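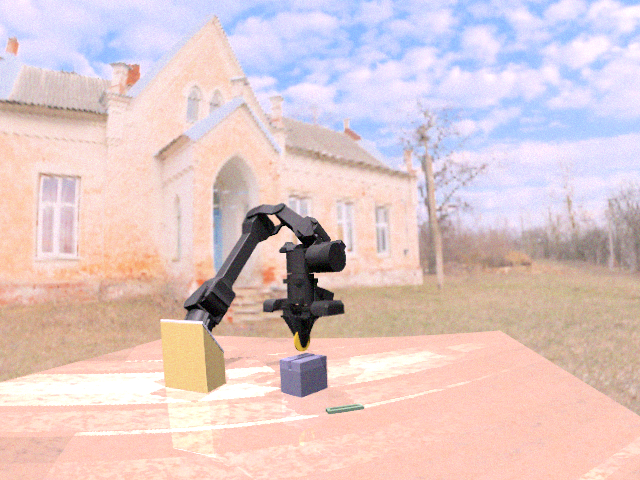 Chapter 7
Setting Up and Looking After the Simulated Cell

What you need before you start

Chapters 5 and 6 done, or at least skimmed. The Nekon arm model loading without errors. A copy of the Pekarham cell file, saved under your own name so you dont overwrite the class one. A notebook, paper is fine.

Also a bit of patience. Most of the work in this chapter is small checks, done in the same order every time. Slow the first week, quick after that.

By the end you should be able to:

mount the arm on its base and confirm the mount
set a home pose and get back to it
calibrate the tool point at the gripper tip
place a part on the table and know its position in base coordinates
keep a log that somebody else can read
find a fault without changing five things at once

7.1 Why a simulated cell needs maintenance

No grease, no worn belts. Still goes wrong. Files get edited, a joint limit gets typed in degrees where radians were wanted, someone scales a box and forgets the collision shape. Then the gripper closes on air, and the student blames the controller.

In the Medholm course we kept a list of every fault reported in the simulated cells over one school year, 59 in all. Few were control problems. The big groups were wrong frames, wrong units and stale calibration files. All three are setup faults and all three can be caught before the arm moves.

So treat the cell file like a machine. It has an owner, it has a log, it gets inspected.

7.2 The base and the mount

Start at the bottom and work up. If the base is off, every number above it is off too.

The cell has one black articulated arm on a block-shaped base with a yellow front. World zero is NOT at the base. It sits at a corner of the table in the Pekarham file, and the base has its own offset from there. Write the offset down before you touch anything.

Check the mount like this:

Open the cell with physics paused.
Read the base position and rotation. Compare with the log.
Turn on the frame display. The base axes should sit flat, Z straight up.
Unpause for 50 steps with no commands going in. Read the base again.

If the base numbers changed, the mount is not fixed to the world. Common mistake, the fixed joint is defined but points to the wrong parent. Go to the joint list and fix it there – don't just make the base heavier, it hides the fault and it comes back later when the arm swings fast.

7.3 Home pose and joint limits

Home is a stored set of joint angles and nothing more. It should be clear of the table, clear of its own links, and easy to recognize from any camera view.

Send the arm home from three different starting poses. Read the joint angles each time it stops. Small differences are normal, a large one on a single joint usually means that joint is running into a limit, or its gain is too low to hold up the links past it.

Then the limits. Move one joint at a time, slowly, both ways. Note where it stops. Don't skip the wrist. Students skip the wrist and then the gripper column ends up at an odd angle over the part and nobody knows why.

7.4 Tool point and the small parts

The tool point is where the fingers meet. Bring the gripper down with the fingers pointing at the table, over a mark you know, and compare the reported tool position with the mark. Repeat with the wrist turned. If the error turns along with the wrist, the tool offset is wrong. If it stays put, look at the base again (7.2).

Parts come next. For a box, three things have to agree: the shape you see, the collision shape, and the stored pose. Set the box at an angle to the table edges for this test, a square-on box can hide a rotation error completely. Lower the gripper beside it and watch the contact report. No contact should be listed until the fingers really touch.
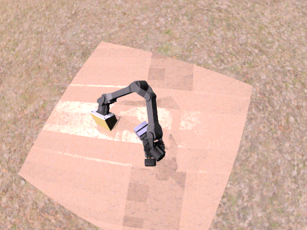 7.5 Backgrounds, light and cameras

Changing the backdrop does not change the cell. Outdoor, indoor, plain gray, the arm doesn't care. But it does change what a camera-based program has to work with, so log which backdrop and which light were loaded for every run. Shadows on the work surface move with the arm and a weak color threshold will pick them up as objects.

The Garrido backdrop set is used for the exercises. Load it last, after 7.2 to 7.4 have passed.

7.6 The log

One line per check. Date, your initials, file version, what you read, what you changed. Do a full check every 3,000 steps of run time during long jobs, and always after an edit to the cell file.

Never write "fixed". Write what you changed and the number before and after.

Before you go on to 7.7, do one full pass on your own copy and keep the log, you will need it for the fault finding excercises.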